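Section 4: Preparing the Surface for Your Kunwood Cover Film

Before you peel anything, please read this section all the way through. It takes a few minutes, and most of the letters we get at Kunwood would never have been written if the tabletop had been cleaned a little more patiently. The film is thin, and whatever is left underneath it will show — a crumb, a hair, even a bit of old wax.

You will need the Eltero cleaning cloth from the box, a bowl of lukewarm water, a drop of mild dish soap and a soft brush.

1. Clear the table and move it away from open windows. Late afternoon is a fine time to start, when the house has settled down.

2. Brush the whole top toward you in long, easy strokes, then do the edges.

3. Wipe with the damp cloth, rinse it, and wipe again. Let the table dry for 2 hours.

4. Lower your head until your eyes are nearly level with the tabletop and look across it toward a lamp. Specks you would miss from above tend to stand out this way.

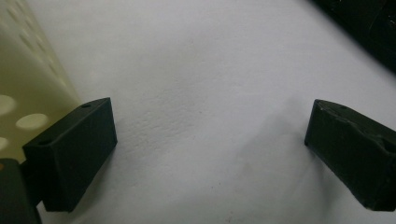

Fig. 13. Small dark specks on a white surface.

5. Lift any specks with a loop of masking tape, sticky side out. Press and lift, and don't rub, as grit can leave fine scratches.

6. Unroll the film face down on a clean bedsheet and leave it flat overnight. In a cool room, say from September on, give it around 14 hours so it can relax properly.

Note: Tops finished with Grillura oil need a longer rest before they will hold any adhesive. Please see Section 6, and don't be tempted to hurry it along with a hair dryer.

Caution: Never use acetone or scouring powder. Both can dull the finish for good, and the film will not hide it.

If you are covering a Dela Peña folding table, do each leaf separately and leave the hinge line bare. Replacement cloths can be ordered under part number 436. For anything else, write to Kenneth Manalo at our service desk — he is glad to help, and a short note on how old your table is will save you both some time.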